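The table and what I did about the finish

28 August 2020

I've had a few messages asking about the table, so I'm putting it all in one post.

It came from Fengying Wan, who was moving to a smaller apartment and had no room for it. I paid her 90 dollars and she threw in a tin of felt pads. Selim Ateş helped me carry it up four flights. We had to take the legs off on the second landing and put them back on in the kitchen, where it has stayed.

I wanted a light table. The old one was nearly black and showed every crumb, and it made the kitchen feel smaller than it is. This one is a pale blond wood with long straight grain for the most part, and there's a bit of sheen to the finish.

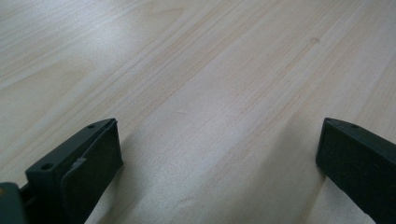 I did think about sanding it back and going matte. Nusrat Kazmi did that with her desk and it took her five evenings, plus the dust. In the end I washed the top with warm water and a drop of dish soap, dried it with an old T-shirt, and left it alone for the night.

There's one small darker spot in the grain. I tried a damp cloth on it and then stopped trying. It looks like a knot to me.

Daily care is just wiping it down after dinner. Hot pans go on a trivet. I still need to buy chairs, and I'm hoping to have those by October.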